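Does the "Moodley method" do anything, or am I paying to sort my feelings?

Personal Growth & Wellbeing > Programs and Courses > Reviews

prenden_pete
Posts: 701
Looking for people who have finished the Moodley course and will tell me straight. My sister bought it in March and now she wants to go halves on the second level so we can "do the work side by side." Second level is 300 dollars. Each.

For anyone who hasn't run into it, the idea is that every grudge, regret or worry you carry belongs in one of three places: keep, return, or put down. You write each one on a slip and you decide where it goes. "Return" means it was somebody else's problem that got handed to you. Then there is a breathing part, and a nightly part where you read the "put down" slips out loud and say a sentence over each one. The workbook runs long and a lot of it is blank lines.

My trouble is that I can't find one review that says it didn't work. Every single page is someone who cried on day four and called their dad. I'm 52, I've read a shelf of these books and I have never called my dad on day four.

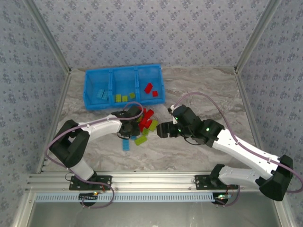
Anyway, the sales page says 3561 people have finished level one. Finished how? My sister "finished" and she skipped the whole middle section because she was moving apartments. She got the certificate anyway, it's a PDF.

So what changed for you, if anything, and how long did it last?

marlowe_k
Posts: 88
I did level one last year. It was fine. I slept a little better while I was doing it, and I put that down to being off my phone for half an hour before bed, because that's when you do the slips. You could get the same from a crossword.

I'd skip level two. It's the same three words with video calls added.

Quiet_Harbor
Posts: 1240
I'm going to disagree with both of you, and I expect to be outnumbered in this part of the forum.

I carried one thing for nineteen years, something I said to my brother before he moved overseas. I'd talked about it with friends, I'd journaled about it, I'd prayed about it. What I had never done was put it on paper in one line and be made to say whose it was. I had it in "return" for the first week. I was telling myself he started it. By the third week I moved it to "keep," because it was mine, and I wrote to him. He answered. That's all I'll say about it.

Could I have done that for free? Sure. I could have done it for free for nineteen years and I didn't.

prenden_pete
Posts: 701
@Quiet_Harbor I'm glad about your brother, and I mean that. But you're describing writing a letter. The letter did the job. Why does Moodley get the credit?

Quiet_Harbor
Posts: 1240
Because I wouldn't have written it. You can call that weak if you want.

prenden_pete
Posts: 701
Didn't say weak. I'd say you were ready and the workbook happened to be on the table.

tess.nollent
Posts: 36
There's a live group for this in Nollent, at the library, that goes through the workbook for free. The leader is Adel Ait Brahim. He isn't certified by them and he says so in the first five minutes. I went for two months.

Things I noticed:

The people who got something out of it mostly had one specific thing bothering them. An ex, a job they got pushed out of, a parent. They'd sort it, argue about where it went, change their minds, and you could see some movement.

The people who came in saying "I'm just not happy" got very little. They filled in slip after slip. One woman had a shoebox. Sorting them seemed to make her feel worse, since now she had a written record of everything wrong since high school. Adel told her to stop for a while, which I respected.

I was somewhere in between. I quit when the weather got nice.

marlowe_k
Posts: 88
The shoebox thing is what bugs me about all of these. They never have a page that says "this isn't for you, go talk to a doctor." I looked. The workbook has one line in small type inside the back cover and that's it.

gus_from_accounts
Posts: 2000
Long post, sorry. I have done Moodley, the Mireo one (the app with the chimes), a men's weekend, and a cold water thing I don't want to discuss. Here is my unpopular opinion.

They all work for about as long as you're new at them. Three weeks, sometimes six. You feel lighter, you tell people at work, you're a pain to be around. Then one morning somebody cuts you off in a parking lot and you find out you're the same guy. With Moodley I had a slip that said "I am impatient with my son." I put it down every night for a month. Said the sentence and everything. I was still impatient with my son. What helped was leaving work at five so I wasn't starving and mad when I walked in the door.

Saying you let go of something is very easy. I could let go of the same thing thirty nights running and there it was at breakfast. 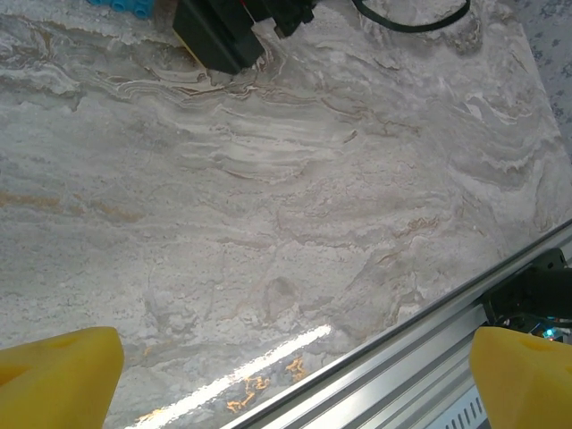

That said, Mireo was worse, because it kept score. You got a streak for being calm. I lost my streak during a dentist visit and was upset about it the rest of the day, so you can judge for yourself how calm I'd become.

If the OP wants a number from me, I'd pay up to twenty bucks for level one, used, with the first owner's slips taken out.

o_lengyel
Posts: 19
Ottó Lengyel here. I help with the level two calls, unpaid, so take what I say with that in mind. I read this forum often and don't usually post.

A few corrections. Level two isn't the same three words with video calls. The second half is about what you do with the "keep" pile, and most people find that pile is where their life is. Gus, your son slip should have been in "keep" from the start. You were putting down something that needed you to act. We see it on nearly every call, and I think the level one book explains it badly. I've told them so.

On the finished count, I don't know how they get that number and I won't defend it.

gus_from_accounts
Posts: 2000
So I did it wrong. Every one of these programs has told me I did it wrong. Funny how the instructions for doing it right are always in the next level.

o_lengyel
Posts: 19
I just told you for free what's in the next level.

gus_from_accounts
Posts: 2000
OK, that's fair. I'll give you that one.

prenden_pete
Posts: 701
@o_lengyel thanks for saying who you are up front, most don't. Two questions. Do people on the calls ever say they got nothing? And can my sister get her money back if she drops out halfway?

o_lengyel
Posts: 19
Yes to the first. Maybe one or two in a group, and they usually go quiet before they say it. I wish they'd say it sooner.

Second, you'd have to ask the office. I believe it's a partial refund before the third call, but please get that in writing and don't go by me.

tess.nollent
Posts: 36
My friend got a partial refund and it took her four emails. She did get it.

sundayshoes
Posts: 5
Can I ask something basic? How do you know when a thing is really put down? I've forgiven my mother probably ten times. Each time I meant it. Then she calls and uses that voice and it's all back. Is that a fail or is that just having a mother?

Quiet_Harbor
Posts: 1240
@sundayshoes I don't think it's a fail. With my brother it still comes up. It's shorter now. It used to take the whole evening and now it takes the length of doing the dishes.

marlowe_k
Posts: 88
I'd question whether you have to forgive her at all. These books treat it like rent, something you owe every month. I stopped trying with my stepfather, I just see him less, and I'm in a better mood than any workbook got me.

Quiet_Harbor
Posts: 1240
That works if you can see them less. Some of us live with them.

marlowe_k
Posts: 88
True. I was thinking of my own setup.

sundayshoes
Posts: 5
I live downstairs from her, so yeah. Thank you both though. The dishes thing helps.

prenden_pete
Posts: 701
Update for those who asked by message. I told my sister I wouldn't go halves. She was annoyed, then she admitted the part she liked was talking with me on the phone about her slips, which she'd been doing every night in the first week. I had figured she was just calling to complain about the movers.

So we're going to do the level one book again with her copy, over the phone, twice a week, no certificate. I still think it's mostly blank lines. I've written three slips so far and I'm not sold on where any of them go. One is about my dad and it isn't day four yet, so hold your jokes.

@tess.nollent does the library group take people from out of town? Prenden is a bit of a drive but I could make it once a month.

tess.nollent
Posts: 36
They do. Bring your own pen, theirs are terrible. I'll message you the time, it moved to 7 pm.

gus_from_accounts
Posts: 2000
Report back in six weeks, Pete. Before that it doesn't count.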